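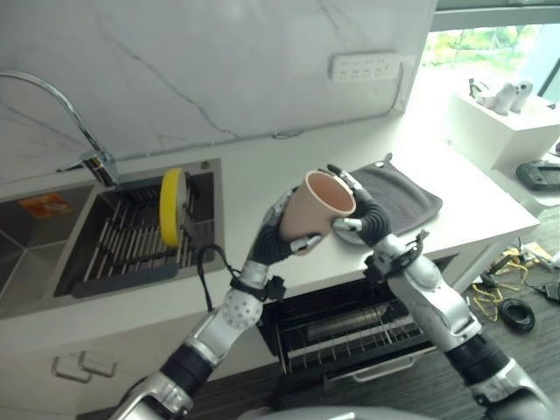

Last updated: May

Posted to the Rillby list, home machines thread, 7:40 a.m.
By the list member who keeps the Kaimal notes

Subject: Re: can any of them do the dishes yet

Replying to the message from last night. I've quoted most of it and cut the part about the van.

> I've been reading this list for a while and I still can't get a straight
> answer. Every few weeks somebody posts that a two-armed machine has put
> a cup away, or wiped a counter, or folded something. Then I ask what it
> would take to have one do my kitchen after supper and the thread goes
> quiet. I run a small guest house with 8 rooms and I spend more on
> kitchen help than on anything but heat. I don't need a machine that can
> do everything. I need one that can clear a counter, load a dishwasher
> and not break more than I do. Is that a next-year thing or a ten-year
> thing? And are hands with fingers worth the money, or is that for show?

Short answer: not next year, for a guest house. The longer answer depends on which part of the job you mean, so I'll take your three in a different order.

Loading a dishwasher. People think of this as one chore. For a machine it's a long string of small ones, and they don't all go at the same speed. Picking up a cup from an open counter is close to solved if the counter is bright and there isn't much on it. Getting the same cup turned over and set down between two prongs is harder. Doing it when the rack already has things in it is harder again, and that's the normal case after the first couple of minutes.

In the Kaimal kitchen we kept our own log over one winter. We logged 334 tries at a single task: take a cup from the counter, turn it over, put it on the top rack, let go. We didn't count plates or silverware. What I can tell you from reading back through it is that most of the failures came late in the try. The machine had the cup, the cup was over the rack, and then either the rim caught on something or the hand opened before the weight was off it. Very few tries failed at the reach.

A person does this without looking much. You feel the rack take the weight and you let go. The hands we used had some touch sensing at the tips, but not along the sides of the fingers, and a cup held in two hands rests on the sides a good deal. So the machine was going mostly by what it could see, and its own hands were in the way.

Clearing a counter. This is better than it was. A towel lying flat is still a nuisance, as the edges are thin and dark cloth on a white top can look like one solid shape. Hard things with a clear outline are fine. Wet things are less fine. Glass is bad. If your guests leave a cup, a spoon and a napkin, I'd expect a present-day machine to get the cup, probably get the spoon, and spend a long time on the napkin.

I'd also say look at your sink before you look at any catalog. A roll-up rack across the basin, a tall faucet, a sponge standing somewhere – each one is a thing an arm has to go over or around. You do it without thinking. We lost a good many runs to the faucet alone until we started swinging it to the far side first.

Not breaking more than you do. I can't give you a fair number. We used plastic cups for nearly all of it, so nothing broke, and that tells you nothing about your stoneware. When the Holico shop ran their own version with real mugs they stopped after 10 were chipped or broken and went back to plastic. They didn't write down how many mugs went in safely before that, which I wish they had.

On fingers. I've changed my mind on this one twice, so take it with salt. A plain two-jaw gripper is cheaper, stronger for its size and easier to fix. It'll do most of what a shop floor asks for. Bins, boxes, parts that always come in the same way up, all of that is fine with two jaws, and the Flellilura line has been packing that way for a long time with hardly anybody near it.

Kitchens are different mainly because the things in them were made for hands. A cup that has to be passed from one side to the other and tipped on the way is awkward for two jaws. With fingers you can wrap one hand under the bottom and hook the other over the rim, and the cup stays put while you turn it. We saw a clear gain there. We also saw the fingers wear. The cables and covers need looking at all the time, and a set of repairs on one pair of hands cost us some $4,000 over the winter, parts only. You'd want to set that against what you pay for kitchen help before going any further.

So my view is that fingers aren't for show, but they're early. If you only wanted plates moved from a cart to a belt, skip them.

Now the part your message didn't ask about. Somebody has to stand by. In everything I've been near, there was a person close enough to stop the machine, and for a good share of the work a person was guiding the arms directly and the machine was learning from it. When you see a clip of a cup being put away, ask which of those you're looking at. The posts on this list don't always say, and mine haven't either. In our log, guided runs and unassisted runs are marked separately, and all 334 of the tries I mentioned were unassisted. The guided ones went much better, as you'd expect.

Speed is the other thing. A guest house kitchen after supper is maybe an hour of work for one person who knows where things go. Our machine needed most of that hour to put away one place setting for each of the 8 seats at our table, and we'd laid everything out for it beforehand. If you let it run all night with nobody waiting on the kitchen, that might be fine. If breakfast starts at six, it's cutting it close.

What I would do in your place, if you want to spend something now, is spend it on the boring end. A dishwasher with a plain open rack that slides all the way out. One kind of cup and one size of plate. A counter with nothing stored on it and good light from one side. All of that will save your kitchen help time right away, and it's also what any machine will want when one is ready for you.

As for next year or ten, I'd put the single-cup job in a tidy kitchen within a few years for people who don't mind babysitting it. The whole after-supper job, in a house where guests leave things wherever they like, I wouldn't plan around yet. Others here are more hopeful and I'd like to hear from them, especially anyone who has run ceramic for more than a week.

I can send the log to anyone who wants it. It's a plain spreadsheet and the column headings are bad. Column F is "let go early" and column G is "rim caught," and for the first month we mixed them up.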